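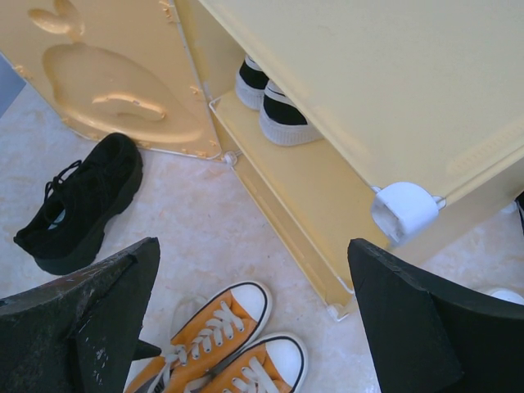

Photo: Flekar workshop, Reinholz

**The Visitor in the Second Row**

Gisela Hollmann came to the open day with the 394 bus, and she was early. The door of the Flekar building was still locked, so she stood in the December wind and read the notice two times. Demonstration at half past ten. Coffee in the corridor. Please do not touch the arms.

She had sold shoes in Reinholz for most of her life. The shop was a telephone shop now. Her nephew had sent her the invitation and had written under it, "Aunt, they teach it to tidy shoes, you must go and tell them what they do wrong." It was meant as a joke, but she had put on her good coat.

Inside there were chairs in rows, and in front of the chairs was the place where the robot worked, with low walls and a pale floor. She chose the second row. In the first row sat a boy with his father, and the boy had already asked if it could fight.

"No," said the young man who was giving the demonstration. He wore a badge with the word Trarnulance, which was the name of the project. "It can put shoes in a cabinet. Sometimes."

The people laughed politely. He did not laugh, and Gisela liked him for this.

The arms began. They made less noise than she had expected, a thin sound like a sewing machine in another flat. One gripper went down to a shoe, stopped over it, and turned a little to one side and then back again. She knew this movement. Every new girl in the shop had made it in her first week, with the box open in one hand, not knowing if the shoe goes in by the heel or by the toe.
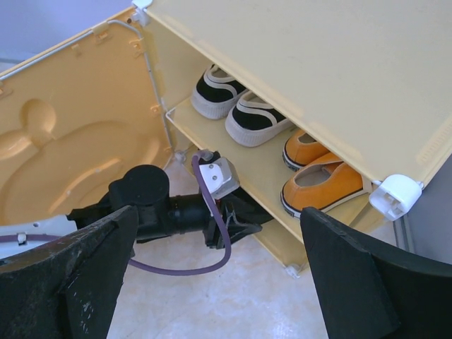 "By the heel," said Gisela.

She had not planned to say it so loudly. The father looked round.

"Please?" said the young man.

"You must hold it by the heel. If you press a canvas shoe at the side, it closes like a mouth. At the heel it is stiff."

The young man looked at the cabinet, and then he looked at her. "We have tried with 1,000 shoes," he said slowly. "I mean, 1,000 times. Always from the side, because the fingers are so wide."

"Then turn the shoe first."

"Turning is difficult for it."

"It was also difficult for Ilse," said Gisela, but of course he could not know who Ilse was.

He asked if he might continue, and she said yes, naturally, it was his demonstration. The arm on the right reached forward and the arm on the left came to help it. The boy had climbed on his knees on the chair. A black shoe lay on its side with the laces out, and Gisela felt sorry for it, as she had always felt sorry for the ones that the customers left on the carpet.
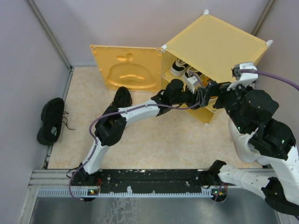

Both arms at the open cabinet during the demonstration.

A woman behind her whispered that her own children could not do this after nearly 13 years of practice. Somebody asked the price. The young man said that there was no price, it was research, and one could see that he had answered this already at the morning coffee.

Then a gripper let go too early, or too late, and a shoe tipped against the edge of the shelf and stayed there. The arms stopped. The young man pressed something and waited.

"It is thinking," the boy explained to his father.

"It isn't," said the young man. "I am thinking."

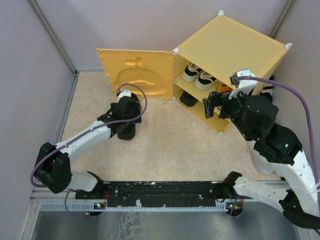

Reading time: 3 minutes

When the chairs were being put away, he came to her in the corridor with two cups. He had forgotten to ask whether she took milk, and he had brought it without.

"How do you turn a shoe," he said, "if you have only one hand free?"

She put her cup on the window sill. Then she bent down, which was not so easy in the good coat, and took off her left shoe. It was brown and older than he was. She laid it on the sill on its side, set one finger inside against the heel, and let the weight of the toe do the rest. The shoe came round and stood.

"Once more, please," said the young man. He was looking for his telephone to film it.

She did it once more, and then again, because the first film had only his thumb. The floor of the corridor was cold through her stocking. The bus back had already gone past the window, but there would be another one.

"And boots?" he asked.

"Boots are another matter," said Gisela Hollmann. "For boots I need a chair."

Recent stories

The Lamp at Druven Station
My Father's Second Bicycle
A Room with Two Clocks
Letters to the Water Office

Contact the editors | © Druven Short Stories | Back to top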